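Home | Shelving | Bag rails | Fans | Set-up guides | Contact

Skavdale Shelving: set-up guide, section 4
Standing and loading the unit in an open room

By now you should have the Skavdale bolted together and upright (section 3, if you've skipped ahead, and I know some of you do). This part covers where to put it, how to hang bags on it and what to do about a fan if your room gets as stuffy as ours does in July. I write these guides for the Tiltdale shop and I've put up more of these units than I care to admit, so most of the notes come from getting it wrong first.

4.1 Choosing the spot

1. Pick a hard, level floor. Tiles are lovely for this. Carpet works too, but you'll be fiddling with the feet for longer.
2. Stand well back and look at the unit from the door, from the windows and from the bottom of the stairs if you have them. It's open on all sides, so you'll see straight through the rails to whatever is behind.
3. Leave a walking gap all round. I like enough room to carry a full box past without turning sideways.
4. Check the level again once it's in place, front to back and then side to side.

Note: a white unit in front of a lot of glass looks very light and airy, but glossy shelves do pick up every bit of daylight. If the glare bothers you, turn the unit a quarter and try again before you load it.

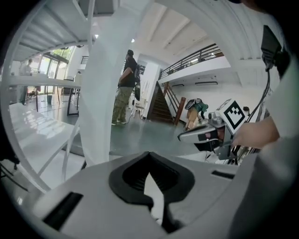 Fig. 4a. White metal shelving with the windows behind. Look for the bright streaks on the lower shelf.

Caution: never drag the unit with anything on it. Two people, empty shelves, lift and walk. I once saved myself a whole minute by dragging one, then spent an afternoon straightening a foot!

4.2 Keeping clear of stairs and pillars

Open-plan rooms nearly always have something awkward in the middle, and spiral stairs are the ones I get asked about most. They take up more floor than you'd think, as the bottom spreads out well past the treads.

1. Find the widest part of the staircase at floor level, including any base or support bars, and measure from there.
2. Mark your clear area with masking tape. Walk it a few times, up the stairs and down again.
3. Put the shelving outside the tape. If there's a pillar nearby, using it as the dividing line looks tidy and gives you something to line up against.
4. Run any cables away from the foot of the stairs.
5. Peel the tape off the same day (it leaves a nasty line if you forget). 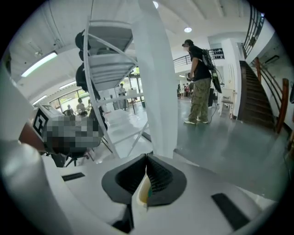
Fig. 4b. Spiral staircase with a white base and angled support bars. Measure from the outermost part of the base.

Note: please don't tie the unit to the stair railings to steady it. People write in about this. If it wobbles, go back to the feet, and if it still wobbles, one of the cross rails is probably in upside down. Section 3 has the drawing.

Spare rail clips are part no. 3045. You get four in the box and I'd order a few more, they roll under everything.

4.3 Hanging bags

My favourite bit! Sling bags look so much better hung than piled, and you can find the one you want without emptying the lot.

1. Start with the upper tier. Hang the bags in a row with all the straps falling the same way.
2. Shorten any long straps before you hang anything beneath them.
3. Fill the tier below, and put the bag that hangs furthest down at one end, so it isn't dangling into the middle of the row.
4. Step back and even out the gaps.
5. Leave the bottom shelves until last. You may well decide you like them bare, and it makes sweeping under the bags a great deal easier.
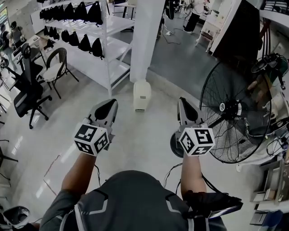 Photo: Pasetell / Tiltdale

Seven on the upper tier and five underneath is a comfortable load, with the end bag on the right allowed to hang lower than its neighbours. All black bags do blur together a bit, so if yours match like that, a small coloured tag on each zip is well worth the bother.

4.4 Fans and small appliances

1. Stand a pedestal fan to one side of the shelving, on its own patch of clear floor.
2. Tilt the head towards where people stand and work, and away from the bags, or the straps will flap all day.
3. Tuck small floor appliances in at the foot of a pillar where they won't get kicked.

Caution: switch the fan off at the wall before you move it, and never hang a bag on the cage.

That's the room done. Section 5 is about adding a third tier, and you'll want the extension rail (part no. 1143) to hand before you start.

Related guides
- Ojala hooks: fitting and spacing
- Pasetell sling bags: care and storage
- Skavdale section 3: bolting the frame
- Skavdale section 5: adding a tier

Guide last revised September 10, 2021 | Contact the Tiltdale shop | © Tiltdale | Back to top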